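Winter Storm and Power Outage Readiness – Walk-Through Checklist for Guesthouses and Holiday Rentals

Britberg Visitor Lodging Handbook

For use before the season opens and again after any storm that closes the Omthorpe road. Mark each line OK, FIX or N/A. Comments from last season's inspections are printed under the items they belong to.

Property name:
Room or unit number:
Checked by:
Next check due:

Section A. Information for guests

A1. Storm card is in every room, on the inside of the door or next to the phone.
OK / FIX / N/A
Comment: Several properties keep one card at the front desk only. Guests in separate cabins will not walk over to read it during a storm. One card per room.

A2. Card gives the full street address of the property, including the unit number.
OK / FIX / N/A
Comment: Visitors often know a property only by its booking name. Dispatchers need the address.

A3. Card shows the local emergency number, the front desk number and the road information line.
OK / FIX / N/A
Comment: Call each number from a cell phone during the inspection. Two cards at the Finusby end of the valley still carried a road line that was disconnected.

A4. Card explains the difference between a storm watch and a storm warning in plain words.
OK / FIX / N/A
Comment: Use this wording. Watch: a bad storm is possible, finish your driving and get supplies. Warning: the storm is coming or already here, stay where you are.

A5. Card is available in the languages most of your guests read.
OK / FIX / N/A

A6. Arriving guests are told about any watch or warning at check-in, even when the sky is clear.
OK / FIX / N/A
Comment: Self check-in properties should send a text message before 3 p.m. on the day of arrival. A note in the key box is not enough by itself.

Section B. Heat and carbon monoxide

B1. Main heating has been serviced since last winter. Tag is on the unit.
OK / FIX / N/A

B2. Carbon monoxide alarm on every floor and outside every sleeping area. Test button pressed and alarm heard.
OK / FIX / N/A
Comment: Check the replacement date on the back as well as the battery. An alarm can chirp normally on test and still be past its date. This was the most common FIX of the season.

B3. Outside vents and flues are clear and stand above the usual snow line.
OK / FIX / N/A
Comment: Low side vents on the older Vidal Street houses get buried by drifting snow. Mark them with a tall stake so whoever is shoveling can find them.

B4. Wood stove, if there is one: chimney swept, glass intact, metal ash bucket with lid kept outside.
OK / FIX / N/A
Comment: Ash buckets were found on wooden decks at three properties. Set them on stone or bare ground, well away from the wall.

B5. No camp stoves, charcoal grills or gas patio heaters stored where guests could bring them indoors.
OK / FIX / N/A
Comment: Lock them away from October on. Guests who are cold and have no power will use whatever they find.

B6. Extra blankets, at least two per bed, in a place the guest can reach without asking.
OK / FIX / N/A 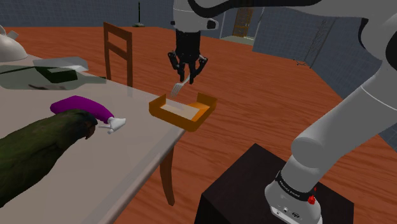

Page 174

Section C. Light, power and water

C1. One working flashlight per room, with spare batteries of the right size.
OK / FIX / N/A
Comment: Switch every one on. Headlamps are fine and are easier for families with small children. Candles do not count.

C2. Emergency lights in hallways and stairs come on when the test switch is held, and stay on for the full test.
OK / FIX / N/A

C3. Battery radio in the lobby or common room, tuned to the local station, with the frequency written on it.
OK / FIX / N/A
Comment: Cell service on the upper road drops out when the mast loses power. The radio was the only source of road news for most of one night last winter.

C4. Generator, if there is one, stands outdoors and well away from doors, windows and air intakes. Exhaust points away from the building.
OK / FIX / N/A
Comment: A garage with the door open is still indoors for this purpose. Mark FIX every time.

C5. Generator has been run under load this month. Fuel is fresh and stored in approved cans outside the living area.
OK / FIX / N/A

C6. Bottled water in storage, one gallon per person per day, for three days at full occupancy.
OK / FIX / N/A
Comment: Count beds, sofa beds and cots. One lodge had stocked for 20 guests and regularly sleeps more than that on holiday weekends. Properties on their own well lose water as soon as the pump loses power, so this item is never N/A for them.

C7. Food that needs no cooking, for the same number of people. Manual can opener in the same box.
OK / FIX / N/A
Comment: The can opener was missing in more boxes than not.

C8. Guests know where the main water shutoff is, or staff can reach it within ten minutes.
OK / FIX / N/A

Section D. Outside and exits

D1. All exits open fully with snow on the ground. Storm doors that swing outward are cleared first.
OK / FIX / N/A

D2. Snow shovel and sand or ice melt kept inside each main entrance.
OK / FIX / N/A
Comment: A shovel in a shed behind a drift is no use. Rental cabins need their own.

D3. Handrails firm on all steps. Step edges marked.
OK / FIX / N/A
Comment: Yellow tape lifts in the cold. Paint with grit in it lasted the winter at the Finusby cabins.

D4. No paths or parking spaces directly under roof edges that shed snow. Where this cannot be avoided, a sign is up and the area is roped off during thaw.
OK / FIX / N/A

D5. Dead or leaning branches removed near the building, the power line and the parking area.
OK / FIX / N/A

D6. House number can be read from the road at night and stands clear of plowed snow.
OK / FIX / N/A
Comment: Plow banks reached mailbox height by January. Move low numbers up to a post or the wall.

Section E. Guests' cars and travel

E1. Road closure notice is posted in the lobby or sent by text within one hour of the closure.
OK / FIX / N/A

E2. Guests leaving in doubtful weather are asked for their route and a phone number.
OK / FIX / N/A
Comment: Voluntary, but most people give it gladly. Keep the sheet until they confirm arrival, then shred it.

E3. Loan kit at the desk: scraper, small shovel, blanket, jumper cables, tow strap.
OK / FIX / N/A

E4. Staff can tell guests where tire chains are required and where to buy them.
OK / FIX / N/A
Comment: The pass above Omthorpe has a chain rule that can start at short notice. Visitors with rental cars should ask the rental company whether chains are allowed before they set out – some contracts forbid them.

E5. Written policy on late departure when the road is closed, with the nightly rate stated.
OK / FIX / N/A
Comment: Arguments over the bill keep people from staying put. Say in advance what an extra night costs.

Section F. Staff

F1. At least one person trained in first aid on each shift, or on call for small properties.
OK / FIX / N/A

F2. Guest list printed on paper each evening that a warning is in force.
OK / FIX / N/A
Comment: The booking system goes down with the power. Include room numbers and any medical equipment that needs electricity.

F3. Meeting point chosen, indoors, with enough room and its own source of heat.
OK / FIX / N/A

F4. Staff have practiced a full outage, with the main breaker off, once this season.
OK / FIX / N/A
Comment: Do it at dusk. Properties that held the drill at noon missed dark stairwells and a keypad lock with no battery backup.

General comments from last season

In all, 329 rooms were checked in the first round. Most FIX items were small and were closed on the second visit. Items B2, C4 and D1 must be closed before any guest stays in the unit. The rest may be closed within two weeks.

Owners with more than one building should fill in a separate sheet for each. Shared sheets were sent back.

Keep the completed checklist on the property for two winters. Quote Form 1492 when ordering more copies or storm cards from the Britberg lodging office. The counter is closed on Sunday.

Signature of owner or manager:
Signature of inspector:
Items still open: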